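How I clean my coffee gear (and get the brown gunk out of everything)

I drank bad coffee for most of a winter before I worked out the beans were fine and my grinder was filthy. I'd changed roasters twice by then. I'd bought a filter jug! And all that time there was a ring of old oil and stale grounds packed in around the burrs, and every cup tasted faintly of wet cardboard.

So this is my routine. It suits a small home setup: one burr grinder (mine's a Stalteck), a plunger, a stovetop pot and a kettle. If you've got a proper espresso machine with a boiler, go by the manual for that part, but the grinder stuff will still be useful.

What you'll need

A stiff dry brush (a clean pastry brush is perfect)
A soft toothbrush you don't mind sacrificing
Bicarb soda
Citric acid, from the baking aisle at the supermarket
A torch
An old tea towel

Start with the grinder

Unplug it. I know, I know, but do it. Tip the beans out of the hopper and run the grinder until nothing's coming through before you pull the plug, otherwise you'll be picking half-chewed beans out of the works with a skewer.

Lift off the hopper and wash it in warm water with a bit of dish soap. Dry it really well. On mine the top burr twists anticlockwise and lifts straight out, and yours is probably similar. Take a photo on your phone of how it sits so you can get it back the same way round.

Now brush. Top burr, bottom burr, the chute, the little ledge where everything collects. Keep water well away from the burrs. Shine the torch down the chute when you think you've finished, then do it again, as there's always a bit more in there. I take the whole thing outside and do it over the garden bed, which the lavender doesn't seem to mind.

Put it all back together, run a small handful of cheap beans through, and chuck those grounds out.
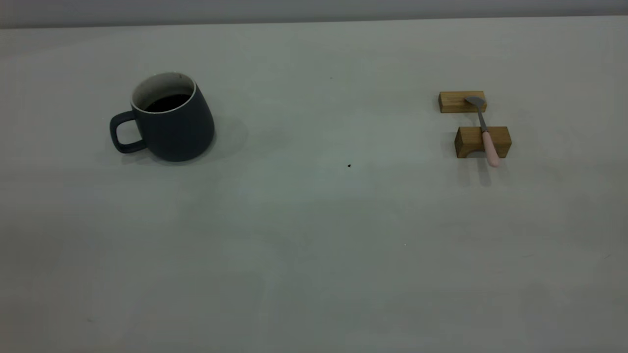 Sumovley wrote in to say that rice had been the go-to trick at their place for years, a few spoonfuls ground up dry, until the motor started to labour and the repair shop told them off for it. I used to do the rice thing too. I've stopped, and I'd suggest you check what your manufacturer says before you try it. Cheap beans do the job for me.

The plunger

Pull the plunger apart completely. The mesh, the spiral plate and the cross plate all unscrew from the rod, and if you've never done it, brace yourself. Soak the metal bits in hot water with a heaped spoon of bicarb for half an hour, then go at the mesh with the toothbrush from both sides. If the edge of the mesh has frayed, replace it. They're only a few dollars and you'll get far less sludge in the bottom of your cup.

The stovetop pot

Mine's aluminium, so it never sees the dishwasher (I ruined one that way and it came out grey and chalky). Hot water, a soft cloth, no bicarb. Pop the rubber seal out with the handle of a teaspoon and wipe underneath, then leave everything apart until it's dry. Screwing it back together damp is how you get that musty smell.

The kettle

Fill it halfway, bring it to the boil, switch it off and add a tablespoon of citric acid. Stand back a bit, it can fizz up. Leave it for 20 minutes, tip it out, then rinse it and boil a fresh lot of water to throw away. If there's still scale around the element, go again.

How often?

I brush out the grinder every second weekend and wash the plunger properly once a week. The kettle gets done when I can see flakes, so more often if your water's hard. The hopper I wipe whenever I refill it, with the dry tea towel.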